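From: Content desk, Pandel
To: b2b-marketing list
Date: 2020-05-23
Subject: Re: Newsletter or LinkedIn first? (was: reach of employee posts)

On the question from Viso, I quote only the part I want to answer:

> We publish one long article every two weeks for our customers, who
> are mostly purchasing managers in small factories. Until now it goes
> first to the newsletter and then, a few days later, to our LinkedIn
> page. Our director wants to change the order, so that LinkedIn comes
> first. Has anybody on the list tried both? We have 114 newsletter
> readers who open almost every issue, and I am afraid to lose them.
>
> Second question: how long do you wait before you use an article
> again in another form?

We tried both orders at Pandel, so I can tell you what happened to us. Please take it as the experience of one small company that sells repair and spare parts contracts to offices and workshops.

In October we turned the order around and put every article on LinkedIn first. The number of people who saw the posts went up, that is true. But the requests for a quote went down, and it took me a while to understand why. Our newsletter readers had already met the headline on LinkedIn, read two lines of it there, and then did not open the mail. The LinkedIn readers, on their side, pressed the like button and did not write to us. In three months we had 46 requests with the old order and 40 with the new one. The difference is small and I would not build a theory on it. Still, for us one contract pays for a whole year of newsletters, so we went back.

What we do now is a compromise. The newsletter gets the full article and a short personal introduction. After three days the LinkedIn page gets one single point from the article, written again from zero, with one or two pictures. Our last article was the one on how long a company should keep its desktop computers.
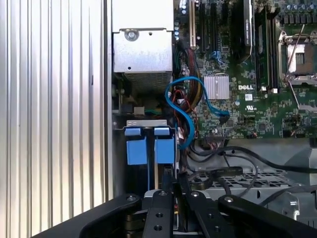
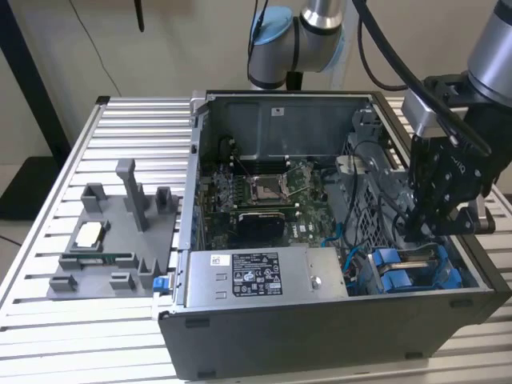
The introduction in the newsletter matters more than I expected. When I leave it out, I get almost no replies, and replies are what our sales people ask me for. I keep it to four or five sentences, and I write it last, when I already know what the article says. For the computer article I began with a plain question: when did you last look inside one of your machines? Then I mentioned the opened Dell workstation and its two blue drive carriers, and asked the readers what they do with old drives. Several people answered the same day, one with a very long story about a storage room — and this is the kind of mail you can forward to sales without adding anything.

About your second question. We wait two months before we use an article again. Stustero, the agency which helped us at the beginning, advised six months, but our list is small and our customers do not remember so exactly what they have read. I change the title and the first paragraph, and I check all prices. The middle part can usually stay.

One more thing for your director. If he wants to see more activity on LinkedIn, maybe it is easier to ask two or three colleagues from the technical side to comment under the post with their own words. We did this together with our partner Urquijo and it brought more conversation than the change of order. But please do not send them a prepared text. Our first try was with prepared text, and all the comments sounded the same — a customer wrote to me to ask if we had been hacked.

I would be interested to know how many of your 114 readers also follow the company page. With us I have never found a good way to compare the two lists, except by hand. If somebody here has a tool for this which is not too expensive, please write to the list and not only to me.

Best regards from the content desk at Pandel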